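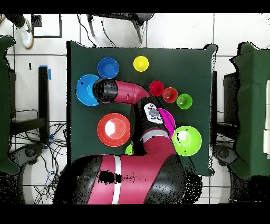
Minutes of the tableware meeting, Bollincombe Community Kitchen, 11th August. Present: Eulalia Lucero (chair), Tomos Parri, Oriana Tapia, Bereket Endale. Lautaro Ibarra sent his excuses and a written note, which was read under point 3. The minutes of the February meeting were accepted with one correction: the price of the shelf was 64 dollars, and it was written wrong. Oriana had put the colored bowls and cups on the table with the dark green cloth, so that the members could speak about the real things and not only about the list. The members agreed that the colors are easy to tell apart on this cloth. The small yellow cup and the royal blue bowl were named as good cases, and the dark green cloth will stay for the children's lunches.

1. Sorting by size or by color
Tomos proposed that the bowls are stored by size, with the large ones at the bottom of each stack. Oriana prefers to store by color, because the younger children ask for a color and never for a size. Bereket remarked that stacks of one color become high and fall when the cupboard door is closed too fast. After some discussion the members decided for size. The cups will have their own shelf and will not be put inside the bowls anymore.

Eulalia asked that this is written on a card inside the cupboard door. Tomos will write the card. He asked if it must be in two languages and the answer was yes.
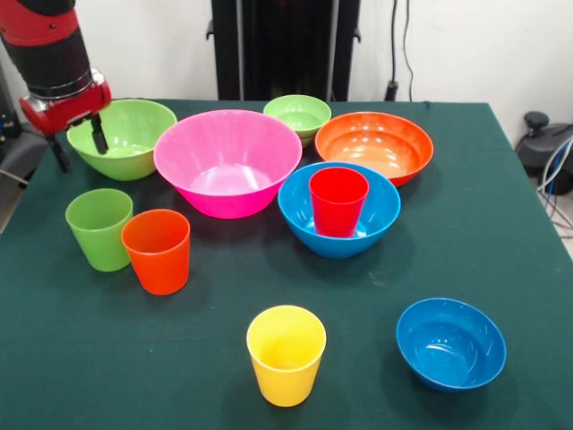 Oriana wished it to be noted that she still finds color the better system, and that she would like to speak about it again after one season. This was accepted.

2. Which pieces stay in the set
The large hot pink bowl was discussed the longest. Bereket finds it too big for a child's portion, but useful for fruit or bread in the middle of the table. It stays as a serving bowl. The orange bowl is quite shallow and the members do not want soup in it – it will be used for crackers and cut vegetables.

The plates are a weak point. Eulalia said that the set was bought for soup days, and now there are more sandwich days than before. The members agreed that more plates are needed and that no more bowls should be bought this year.

3. Note from Lautaro Ibarra
Lautaro wrote that he compared two suppliers, Skukik and Wosunton. Skukik sells plates only in mixed colors, in boxes of 18. Wosunton lets the buyer choose the color, but the delivery is slower. His advice is Skukik. Oriana asked if the mixed box includes cups also. No one present knew this, and Lautaro will be asked.

The kitchen account has 1079 dollars. Of this, 451 dollars is already promised to Barrientos for the repair of the sink. Tomos thinks that one box of plates is no problem for the account. Eulalia wants to see the final bill for the sink first.
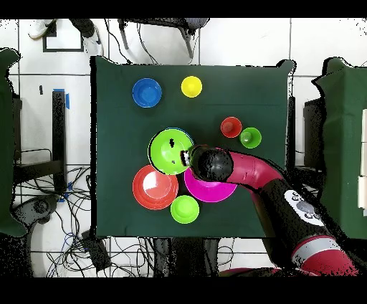 It was decided to wait for the bill and then order one box, without a new vote, if the rest of the money is enough. Bereket will call Barrientos and ask when the bill can be expected.

4. Washing and drying
Bereket reported that bowls were put away with water between them two times last month. He asks all lunch teams to leave the bowls upside down on the rack until they are fully dry. Stacks should be made only the next morning. Tomos asked who is there in the morning. Oriana can do it on the days when she opens the building, and for the other days a name is still missing.

5. Other matters
The green cloth needs to be washed before the next lunch. Oriana takes it home. A second cloth in the same color would be practical, but Eulalia asked to put this on the list for the next meeting, as the time was over.

To do:
Tomos – card for the cupboard door, two languages
Bereket – call to Barrientos, message to the lunch teams
Oriana – washing of the cloth
Eulalia – question to Lautaro regarding the cups in the mixed box

Minutes written by Bereket Endale. Corrections please to him before the next meeting.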